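Shelf Life of Rental Discs: Surface Wear and Read Errors in a Small Lending Collection
Project report, Media Technology course, submitted July 22, 2021
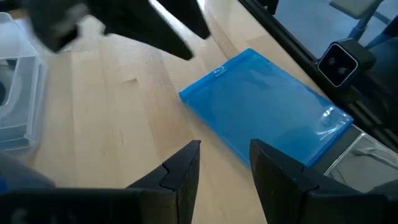
Does light surface scratching make a Blu-ray disc unreadable?
In most cases light scratching has no effect on playback. The hard coat resists shallow marks, and the error correction in the format recovers the data lost under the ones that remain. Trouble starts with deep scratches, with marks that run along the track, and with damage near the hub or the outer rim.

1. Background

The Brelholm lending collection holds feature films, documentaries and recorded lectures on disc. Borrowers report a disc as faulty on a paper slip that goes back inside the case. Until this project, a reported disc was wiped, tried in one player for a few minutes, and then either returned to the shelf or withdrawn. No record was kept of what had been wrong with it.

The project had two aims. The first was to find out how far visible wear predicts read errors. The second was to compare three cleaning methods and recommend one that desk staff can carry out without special equipment.

A Blu-ray disc stores its data layer 0.1 mm below the surface on the read side. On a DVD the layer sits 0.6 mm down, in the middle of the disc. The shallow layer allows a tighter laser spot and a higher data density, but dust and scratches on the surface are then much closer to the focal point. The hard coat was added to make up for this. DVDs have no required coating of this type, and both formats are present in the collection, so they were tested separately.

2. Materials

The sample was made up of 69 discs. Of these, 40 were Blu-ray and 29 were DVD. All had been in circulation for at least one year. Discs with cracks at the hub were left out, as they can break up at high rotation speed and damage the drive.

Two drives were used. Drive A was a desktop unit of the type installed in the Brelholm media room. Drive B was a slim external unit bought for the project. Scans were run with Julix, a disc-checking program written by an earlier student group, which logs read speed, retries and unrecovered sectors across the full surface. Julix was run at fixed speed. With automatic speed control the drive slows down on difficult areas, and the retry counts are then not comparable between discs.

The cleaning methods were:

Dry wipe with a microfiber cloth, from hub to rim.
Distilled water applied to the cloth, same direction, then air drying.
Lustik disc fluid, two drops on the cloth, same direction, then a dry pass.

3. Procedure

Each disc was first graded by eye under a desk lamp. Grade 0 meant no visible marks, grade 1 light hairlines, grade 2 scratches that could be felt with a fingernail, and grade 3 a deep or curved scratch. Fingerprints and residue were noted separately and did not change the grade.

The disc was then scanned in Drive A, cleaned by the assigned method, left for 15 minutes, and scanned again. Drive B was used only when Drive A reported unrecovered sectors. Methods were assigned in rotation within each format, so that each one was used on a mix of grades.

The waiting time was set after the trial scans in May. Some discs cleaned with water had been put into the drive too early and gave high retry counts at the rim. Those trial scans are not part of the results.

4. Results

Grades 0 and 1 made up the larger part of the sample in both formats. None of the Blu-ray discs in these grades produced unrecovered sectors after cleaning. Several had produced them before cleaning, and in each case residue had been noted on the surface.

For DVDs, grade 1 discs showed raised retry counts that cleaning did not remove. Playback was not affected, but copying to a drive at full speed took longer.

Grade 2 was less clear. Radial scratches, even those that could be felt, caused short groups of retries and little else. Scratches along the track caused long runs of retries and sometimes a stalled read. Grade 3 discs failed in both formats, and cleaning made no difference.

Drive B read some discs that Drive A had rejected. The reverse comparison was not made, which limits what can be said about the drives. The result does show that a failure in a single player is weak grounds for withdrawing a disc.

Of the three methods, water and Lustik fluid gave similar results on fingerprints. The dry wipe removed dust but spread grease, and on two discs the retry count went up afterward. Lustik fluid was faster on sticky residue from price labels. It left a faint film when more than two drops were used.

5. Sources of error

Grading by eye depends on the angle of the lamp. A second round of grading on a small part of the sample moved several discs between grades 1 and 2. The Van Dusen handling guide, which the collection already uses for records and tape, recommends a fixed lamp position marked on the desk. This was adopted for the second half of the work only.

The age of the discs could not be checked. Purchase dates were missing for most titles, so wear from use cannot be separated from aging of the disc itself. Cases were also not controlled for. A disc kept in a case with a broken hub clip moves around in transport, and clip condition should have been written down from the start.

6. Recommendations

Clean every reported disc with distilled water and microfiber, and wait before testing. Keep Lustik fluid at the desk for label residue only.

Test in two drives before withdrawal.

Replace cases with broken clips when the disc is returned.

Add scratch direction to the fault slip. A tick box for "across" and one for "along" would be enough.

The scan logs and the grading sheet are stored with the Julix source files in the course folder. The column marked "clip" is empty for all discs scanned before the form was changed.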